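Last updated: 15/04/2020

Silen Teleoperation Kit for Simulated Kitchens

Silen is a desktop control kit for recording manipulation demonstrations in simulation. The operator moves a hand controller, the simulated arm follows, and every run is stored as an episode that can be replayed, trimmed or exported. The kit is built around the Loltdale kitchen set and is supplied with a license for it.

What the operator sees

Silen shows the view from the simulated wrist by default. The gripper base stays at the bottom of the window and the fingers point up the screen toward whatever they are approaching. The view rolls with the wrist, so cabinet fronts and tiled walls are often seen tilted. New operators should expect to spend their first session getting used to this.

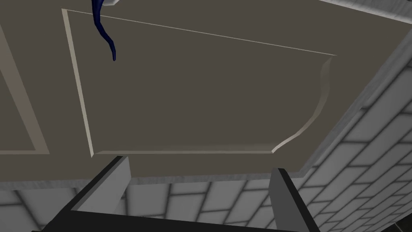

Approach speed is set with the slider on the controller base. At the low setting, full travel of the hand controller moves the gripper 25 mm, enough for work close to a panel edge or handle. The high setting is for crossing the room. Switching between the two does not interrupt a recording.

If the wrist view gets too close to a surface to be useful, press the side button to bring up the room view. Only the display changes. The wrist stream is still written to the episode.

Recording an episode

Press the pedal once to start and once to stop. Silen writes the joint positions, gripper opening, controller input and wrist images on a single clock. Object poses are written too, but in a separate file, so they can be left out of training data without reprocessing.

Grasps are computed by contact. Objects are not attached to the gripper when the fingers close, and a poor grasp can slip. Contact stiffness is set per object in the scene file. The Loltdale defaults suit most rigid parts, including low-polygon ones with visible facets.

For tasks where a held part meets another, such as bringing a long object up to a ring, turn on wrist lock once the two are lined up. Wrist lock holds orientation and leaves translation free. It releases when the trigger is opened past halfway.
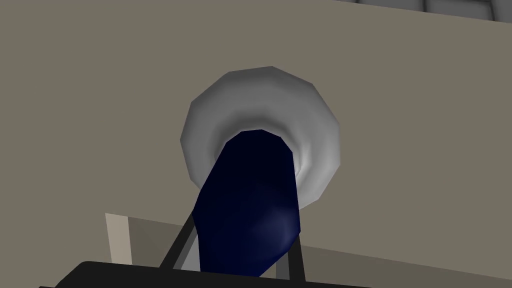
Supplied with the kit

Hand controller with base and speed slider
Foot pedal, 2 m cable
Loltdale kitchen set, 342 object models
Silen recorder software, 5 seats

Requirements

A dedicated graphics card and two free USB ports. The recorder runs on Linux only. The Corkley arm model is loaded by default; the Valderrama arm model can be chosen at startup, but wrist lock is not yet supported on it.

Known limits

Liquids and cloth are not simulated. Episodes recorded before the September release open for replay but cannot be trimmed. Changing the contact stiffness of an object does not alter episodes already recorded with it.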